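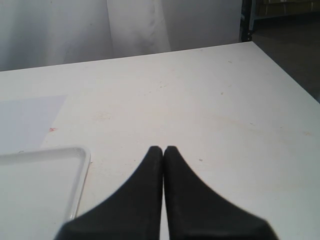
Library > Short Fiction > The Multlow Inventory

November
By the Susley correspondent

The flat at Multlow was let furnished, and the agreement required an inventory at the end of the term. The tenant began it at 4 in the afternoon. He had a pencil, a ruler and the landlord's original list, which ran to 33 entries and had been typed with a worn ribbon.

Entry one was the table. The list gave it as "white, good". He tilted his head to the window light and found specks, scuffs and a faint tan smear towards one side. He rubbed the smear with a thumb. He crossed out "good" and wrote "fair", then measured the top and recorded both lengths, although the form did not ask for them. A sheet of paper lay on it. Paper was not an entry.

Entry two was the tray. It was white plastic, with rounded corners and a raised lip, and it agreed with the list in every respect. He ticked it.

The can was not on the list. It stood upright near the far end of the tray, covered in coloured dots, with a band of small characters across the middle that he could not read. He had lived with it for 2 years. He had supposed it was the landlord's, and had dusted round it accordingly. 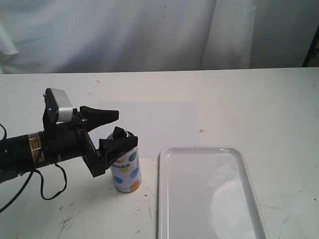

Items not listed

The form allowed a separate page for these. Each needed a description, a condition and a presumed owner. Under description he put "spray can, metal, one". Under condition he put "rim sound, label glossy". He left the third column blank and went to telephone the agents, Poulain.

The clerk at Poulain consulted the file. The previous tenancy had been held by a firm called Virkitz, and the one before that was not recorded. Neither had claimed a can. The deposit stood at 100 pounds – it could be held back for items removed, and equally for items left behind.

He returned to the table and bent over the can. There was a red disc on the label, its top edge tucked under the rim, and to the right of it a patch of yellow that he had never noticed.

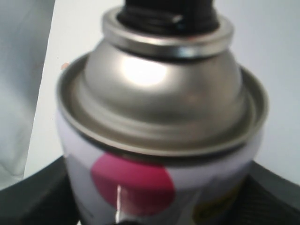

What goes in the third column when the owner is not known?

The name of whoever signs the form. He sharpened the pencil, wrote his own name, and put the kettle on, which was entry nine.

Contact | Copyright Susley Short Fiction | Back to top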